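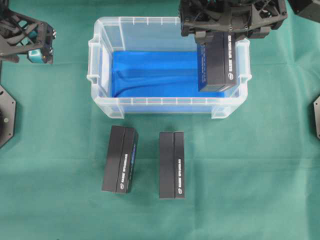 Renji Hayashi thinks the lining should come out altogether, it only rucks up under the boxes and then they lean. Said so twice before I'd got my coat off. I said leave it one more day. I like the blue. Also they don't slide when you carry the bin, and I'm the one who carries it.

Anyway. Morning gone on the black boxes. Stand them on end, so the writing runs up the side and you can find the right one without lifting everything. Flat looked neater but you can't get fingers in. Green cloth stays on the table, shows up dark boxes nicely and saves the corners. Needs a wash though. Needed a wash in June.

Order sheet from Kistum came through at ten, wrong again, they've put us down for 2,000 labels when I asked for 300. Rang. Engaged. Rang again, got somebody pleasant who couldn't find the account, then found it, then lost it. Wrote it on my hand, washed my hand, wrote it on the pad. Will have to email tonight.

Toast at the desk. Butter on the Mizuno folder, wiped off mostly.

Then the rack. Have been putting this off. Clear acrylic is lovely until you have to put anything in it, every fingerprint shows and the front panel comes just where you want your knuckles to be. Trick is keep the box level and go in slowly, push from the back end. I rushed the first go last week and got a long scratch down one of the uprights, still cross about it. Renji says it polishes out with toothpaste. Not trying that on something that cost what that cost.
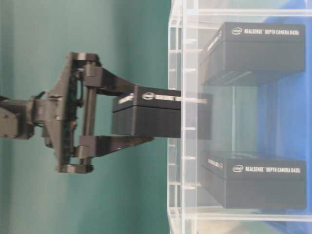 Black Intel box part way into the clear rack.

Want them all with the name showing the same way round. Fussy, I know, but if one's backwards I can't stop looking at it. Did the shelf nearest the window over again for that very reason. Then the phone went and lost my place completley.

Werosum want the stock figure by the end of the month. Their sheet says 1,522 lines across both buildings, ours says something else and I don't beleive either. Not thinking about it today. Did find the missing delivery note, it was inside the Pidau catalogue, used as a bookmark by me.

Disagreement after lunch re what goes in the bin and what goes on the rack. My view: rack for what people come and ask for, bin for what's waiting. Renji wants the bin gone and everything up where you can see it. Fine, but then where does the waiting stuff wait? On the table, that's where, and then there's no table. We left it there. He made tea so I think I half won.

Back ached by three. Table's too low for this, must ask about the blocks for the legs, have been meaning to since forever.
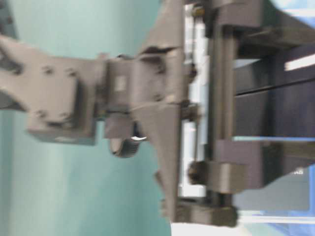
Tomorrow

Email Kistum, labels, 300 NOT 2,000.
Wash cloth. Cool wash.
Soft duster for the acrylic, not the yellow one, it sheds.
Lining: try it pulled tight and tucked under at the ends. If it still rucks up Renji can have it out and I'll say nothing.
Blocks for table legs.
Bus is 52 from the bottom stop, diversion on till further notice, leave earlier.
Milk.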